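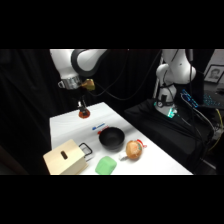 Left arm over the small orange-red part, bowl in the middle of the table.

Parallel gripper misses low round parts near the back of the table, suction or longer fingers?

Posted by benchleft_h in Arms and Grippers, 11/10/2020

I have two arms facing the same table and I'm only using the left one for now. It has a parallel gripper with thin fingers. The job is to pick small things off the table and put them in the black bowl. Sponge is fine, 60 tries and no drops. The orange bread toy is fine if I go slow.

The trouble is the small orange-red part near the far edge, the one under the gripper in the photo. It is low and round. I lined up 80 picks on it over two evenings and got 55. Most of the misses look the same. The fingers close, one side touches first, and the part slides toward the back of the table. In the other misses the fingertips touch the table before they close and the controller stops with a force limit error.

Things I already changed:
Closing speed down to half.
Approach height up 2 mm. This got rid of most of the force stops but made the sliding worse.
Ran the hand-eye calibration again. No real difference.

The camera is a Velora, run through the Hostum controller. I can borrow a Skolamano suction head for a week in January. I could also order the longer fingers from Leitão. I don't want to pay for both. Which would you try first? The bowl has to stay where it is because the right arm will take over from there later.

3 replies

palletjack60

Suction. I switched years ago and never went back to fingers. Get the suction head.

mira_tooling

Before you buy or borrow anything, look at which way the part slides. If it is always toward the back, your gripper center is off in that direction and the near finger is getting there first. The opposite if it comes toward you. Longer fingers will not fix that, they will make it a little worse, as they flex more at the tip.

What I would do:

Put a piece of tape on the table and mark a cross on it. Send the closed gripper to the cross at the middle of the table, then do the same near the far edge. Write down the error at both places. On my table I was 0.4 mm off in the middle and 3 mm off at the back. My calibration poses were all taken in the middle, so running it again gave me the same bad answer every time. I took 13 new poses with at least half of them out at the edges and the back row came in under 1 mm.

For the force stops, raising the approach is the wrong fix on a low part. You end up gripping the top edge and it squirts out. Go back to your old height and set the downward force limit a bit higher for the last few millimeters only. On the Hostum controller you can set it per move. A thin rubber pad on each fingertip helps too. Bicycle tube is good enough for a test.

About suction, check the top of the part first. If it is shaped like a cup with the open side up, the suction head has nothing flat to seal on unless the cup is smaller than the bottom of the part. It also won't hold your sponge, so you'd be swapping tools in the middle of the job.

gray_flange

Agree with the tape test. One thing to add is that you should run the same count for every change or you can't compare them. You did 60 on one object and 80 on another. Pick one number, keep the part in the same spots, and change one thing at a time. You changed speed and height and I can't tell from your post if that was together.

I have used the Leitão fingers. They are OK. The mounting holes on mine needed cleaning out before the screws would go in. The extra reach was nice for deep bins but I took them off for flat tabletop work.

benchleft_h

Speed and height were changed on the same evening, so yes, together. I'll redo them one by one. It does slide toward the back nearly every time. I'll do the tape marks first and hold off on ordering the fingers.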